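Thread on how we're gathering the cloth set for Skolia. Mostly notes to myself, posted in case they save someone else a month.

1/ The task is dull on purpose. One cloth, two arms, a tabletop. Get the cloth from a heap to flat, then to a fold. A person drives both arms, we record joint positions and camera, and the policy is trained to copy.

2/ Count as of 6 November 2023: 2,184 episodes kept. An episode is one attempt from arms parked to arms parked. Anything with a dropped packet in the joint log goes in the bin before a person looks at it.

3/ Episodes are capped at 30 seconds. We started with no cap and the operators got slower and neater as the day went on. Neat is bad here. The model learnt to hesitate over a corner for ages, because so did we.

4/ Each episode gets a code for how the cloth started: heaped, half open, or hanging over an edge. The code goes in before the attempt. When we filled it in afterwards, people coded the start by how hard the attempt had felt.

5/ Backgrounds. The first batch, Rurkton, was shot against plain grey. It trained quickly and scored well on grey. Put a striped towel behind the arms and the grasp point wandered off to the stripes. So the current batch, Paver, uses loud walls and loud tabletops, changed between blocks.

6/ One of the Paver set-ups, butterfly wallpaper and the printed top, right gripper down on the beige cloth:

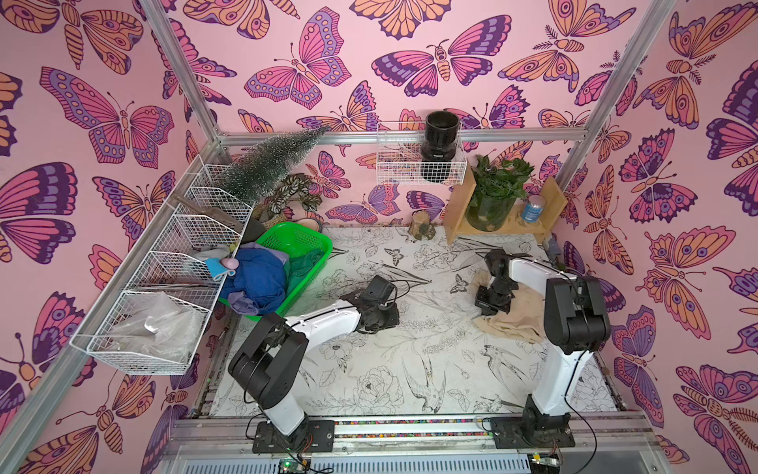
7/ Reply from Mwakyusa, pasted with permission: wouldn't it be cheaper to keep the grey and swap the background in software? You'd get a thousand walls for the price of one, and you wouldn't have to hang any paper.

8/ We tried that on Rurkton. It helps with the wall and does very little for the tabletop. The cloth touches the top, so the cut-out has to be right along the whole hem, and ours left a thin grey line there. The model found the line and used it as a cloth detector. Good scores, useless policy.

9/ Someone with better masks may get further. I'd still want real light bouncing off a real coloured surface on to the cloth. A pale cloth next to a strong colour doesn't stay the colour you think it is.

10/ Clutter follows the same rule. Things round the edge stay put for a block and get moved for the next. Nothing in the clutter is ever a target in that block. We do let other fabric sit in view, so that "find any cloth" is not enough to pass.

11/ Camera: fixed for the whole block, pose checked at the start and the end. If the two checks differ by more than 3 mm the block is marked, kept, and left out of the test split. I'd expected to throw those away. They turned out to be fine for training.

12/ Two arms are a nuisance to record. Most of the time one is working and the other is waiting, and the waiting arm still has to be somewhere sensible. We now tell operators to keep the idle gripper over the work area, open. Before that it was parked wherever, and the policy copied the parking as if it mattered.

13/ Failures. We keep 2 kinds: missed grasp with a retry, and slipped grasp with a retry. Failure with no retry is stored in its own folder and is not trained on at present. The retries are worth more than the clean runs — a policy that has only seen clean runs has no idea what to do once it misses.

14/ Operator fatigue shows up in the logs before anyone mentions it. Gripper closing force creeps up and the path to the first grasp gets longer. We stop on the path length now.

15/ Still not solved: thin cloth lying flat with no raised edge. Operators slide a fingertip under the hem. The arms record the slide, but there's no touch signal, so the model has to guess the depth from the picture. It guesses badly.

16/ Next is a run of heavier cloth in December, same joint format, same start codes. The field list goes up with it. If you log idle-arm pose differently, send me your layout and I'll compare the two.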